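Gilden G2 Two-Finger Gripper
For bench picking and packing, from Vivcombe

Print this page
E-mail this page to a colleague
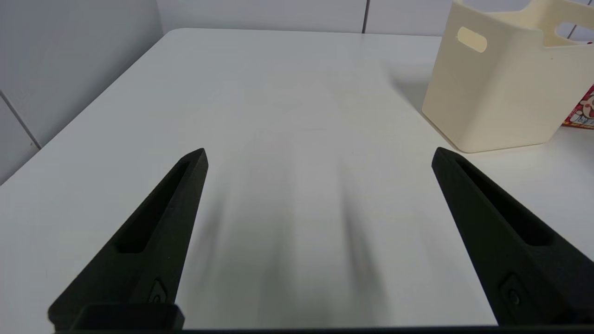 We started selling the Gilden because our own packing room needed it. Vivcombe ships small retail goods for other companies, and for years every pouch and packet went from bin to carton by hand. One person could do 700 picks in a shift and go home with sore thumbs. We put the first Gilden on a bench in January, kept it running through the spring, and liked it so much that we asked Gikemen, who build it, if we could carry it for other shops our size.

It is a simple tool, and we think that is the best thing about it. There are two fingers, one drive, and a short cable to the arm. The fingers open wide, wide enough to come down over a full snack pouch without brushing the one next to it, and they close gently enough that the corners stay square. You set the closing force on a dial with 14 steps. Our people found the right step for most of our goods in one morning, mainly by trying things and laughing at the results.

What changed for the crew

The picks that hurt were the low, repeated ones: reach into the bin, pinch, turn, drop, and do it again. Those went to the gripper first. Nobody on our crew lost hours over it. The two people who used to stand at that bench now split their day between loading bins, checking labels and looking after the arm, and both have asked to stay on the job. One of them worked out a better way to stand pouches in the bin, and it raised our pick rate more than anything we had changed in the software. We have since written it into the setup guide.

There was some grumbling at the start, and fair enough. The arm was slow in its first weeks, and a person could beat it easily. It still isn't as fast as our fastest packer on a good day. It does keep the same pace at 3 p.m. as it did first thing, and the room is calmer for it – people talk more, and the end-of-shift rush has mostly gone.

We did get one thing wrong. We trained only the day crew, so the evening crew got a machine they hadn't asked for and a binder to read. If you buy one, train everybody in the same week. We will send a trainer for 2 days with your first order, and you can split that time across shifts any way you want.

Getting your bench ready

Give it a plain, clear work surface and good overhead light. Keep the source bin in the same spot every day; tape marks work well. Wipe the finger faces at each break if you handle dusty goods. Leave enough room on one side for a person to step in and swap bins without leaning across the arm, and finish your safety review before the first live shift.

What it handles well

Pouches, small boxes, tubes, wrapped bars and most blister packs. The heaviest item we run through ours is 300 grams. Loose bags of powder are hit and miss, and we still pack glass by hand.

In the box

Gripper with fingers fitted
Spare pair of fingers
Arm cable
Force dial and bracket
Printed setup guide, with our crew's notes in the margins

The Lamont mounting plate is sold separately. You will need it if your arm has the older bolt pattern, so please check before you order. We can tell from a photo of the wrist.

Spare fingers ship from our own shelf and take a few minutes to change with the hex key clipped inside the lid. We're glad to run a box of your products on our bench before you decide. Mail them in with a note on how they're packed now, and let us know if you'd like to come by and watch – the crew enjoys showing it off.

Print this page
E-mail this page to a colleague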